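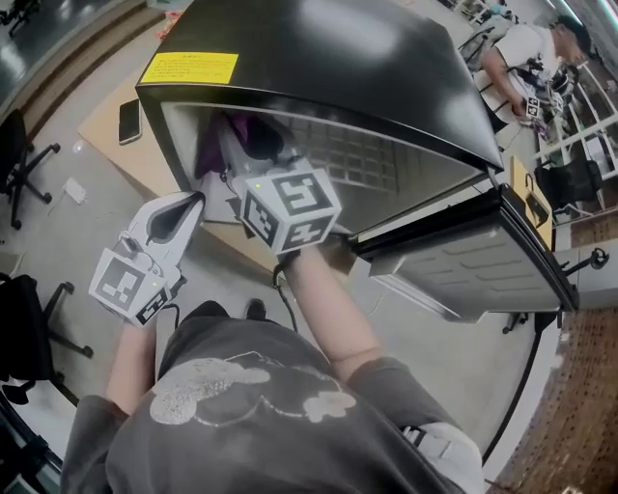

I dropped in on the Drarkeck student robotics club one evening in October, meaning to stay for half an hour, and got home well after ten. They're busy with their entry for the Broment Kitchen Challenge, where a robot has to fetch things out of a fridge and put them back again without knocking the rest over.

The team has called its robot Prenumen (don't ask me, it was voted on before I got there) and it learns by copying people. So the students do the fridge jobs themselves, over and over, with a hand-held gripper in each hand, and all of it gets recorded. They have 523 recordings so far -- 173 of those from the past fortnight alone, which explains the number of crisp packets in the bin!

Mieke De Smet, who looks after the club's timetable, told me reaching into the compartment is the bit everyone moans about. "You've got two grippers and one little fridge, and your elbows are always in the wrong place," she said. I had a go and managed to shut the door on myself.

Four students will travel to the Hartono hall for the contest, with two practice runs allowed before the judges start the clock. The club is still after new members, by the way, and you don't need to know any programming -- they'll happily hand you a pair of grippers and put you to work. Just turn up after six and ring the bell at the side door.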